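阅读时间：4分钟

4. 日食观测前的架设与对准

本节适用于Furov赤道仪配Teuber前置滤光片的组合。望远镜的组装、电池安装和手控器首次开机见第2节和第3节，这里不再重复。

警告：镜筒前端没有装好太阳滤光片时，不要把镜筒转向太阳，也不要从目镜或寻星镜中观看。瞬间的直视即可造成永久性眼损伤。儿童使用时，成人须全程在旁。

4.1 检查滤光片

1. 从盒中取出滤光片，只拿外圈，手指不要碰膜面。
2. 在室内对着一盏亮灯，逐处查看膜面。发现针孔、划痕或折痕，整片停用，不要用胶带修补。
3. 膜面有轻微波纹属于正常现象，不影响成像。
4. 把滤光片套到镜筒前端，推到底，再拧紧三颗尼龙螺丝。螺丝拧到手感吃力即可，不要用钳子。
5. 轻摇镜筒，滤光片不应移动。有风的日子，另用纸胶带在外圈贴两道。

注意：寻星镜没有配滤光片。白天观测时请把它拆下，或者盖上前后盖并用胶带固定。
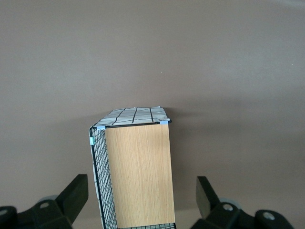
赤道仪的底座要放在硬实平整的地面上，草地和沙地须在三脚架脚下垫硬板。桌面型底座可以直接放在稳固的矮桌上，桌子不能有晃动，也不要靠近空调外机。滤光片、目镜和备用电池平时应收在带顶面的方形收纳箱里，正面是浅色木纹板的那种就可以，箱内垫一层软布，避免零件互相碰撞。收纳箱不要放在阳光直射的位置，膜面长期受热会变脆。

4.2 对准太阳

1. 打开手控器电源，等待自检结束，屏幕显示“就绪”。
2. 进入“地点”菜单，选择最近的城市。列表中没有所在地时，选“手动输入”，填入经纬度。经纬度精确到分即可。
3. 进入“时间”菜单，核对日期、时刻和时区。时区填错是对不准的最常见原因。
4. 在“目标”菜单中选“太阳”。该项默认隐藏，需同时按住“确认”和“返回”两键才会出现。
5. 屏幕询问滤光片是否装好时，先到镜筒前端看一眼，再按“确认”。
6. 赤道仪开始转动。转动期间不要扶镜筒，也不要让背带或电源线缠到转轴上。
7. 转动停止后，观察镜筒投在地面上的影子。影子缩到最小、接近正圆时，镜筒即指向太阳。
8. 换上26毫米目镜，用方向键把日面移到视场中央，按“同步”。

说明：白天无法用北极星校准极轴。只作目视观测时，用指南针定北、按当地纬度调好仰角即可。指南针须离开三脚架和电源至少一臂的距离。需要长时间拍摄的，请在前一晚完成极轴校准，之后不要移动三脚架，只把镜筒取下收好。

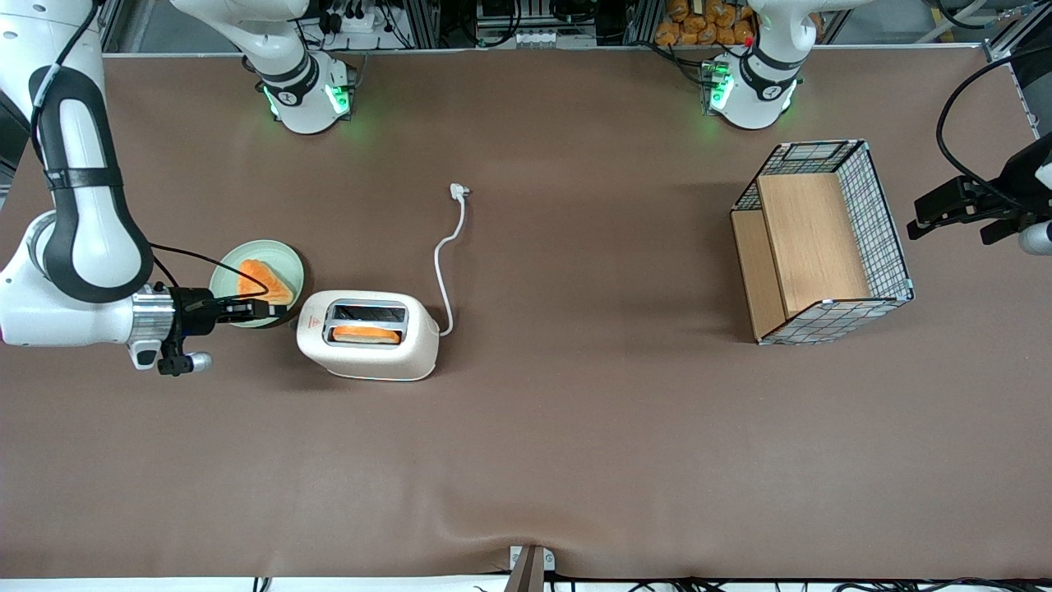

校准完成后，赤道仪会自动跟踪。每隔11分钟看一次日面是否仍在视场中央，偏出时用方向键修正，不必重新同步。若偏移总是朝同一方向，多半是仰角没有锁紧，请检查纬度调节旋钮。

4.3 观测过程中

1. 偏食阶段始终保留滤光片，无论被遮住的部分有多大。
2. 日环食全程都属于偏食阶段的处理方式，滤光片不能摘。
3. 日全食时，只有在太阳完全被遮住之后才可摘下滤光片，并须在光线重新出现之前装回。对时间没有把握的，请一直戴着。
4. 食甚时刻以当地天文台公布的数据为准。手控器中的预报仅供参考，固件2.2以前的版本没有日食预报功能。
5. 气温在日食期间会下降，目镜可能结雾。用吹气球吹干，不要用布擦。

注意：离开望远镜时，哪怕只有片刻，也要把镜筒转离太阳并盖上前盖。围观的人多时，请安排一人站在镜筒前端，防止滤光片被碰落。

4.4 收起设备

1. 在手控器上选“归位”，等镜筒完全停下。
2. 关闭电源，拔下电源线。
3. 盖上镜筒前盖前，先取下滤光片，放回原盒，膜面朝上。
4. 松开赤纬轴时用另一只手托住镜筒。

滤光片自启用起满22个月，建议寄回Biltport服务点检测，或直接更换。检测申请单在本手册末页，填写时请注明滤光片外圈上的批号。使用Bomville系列旧款滤光片的用户，外圈直径不同，须加装转接环，安装方法见附录B。

本节修订日期：2019年5月10日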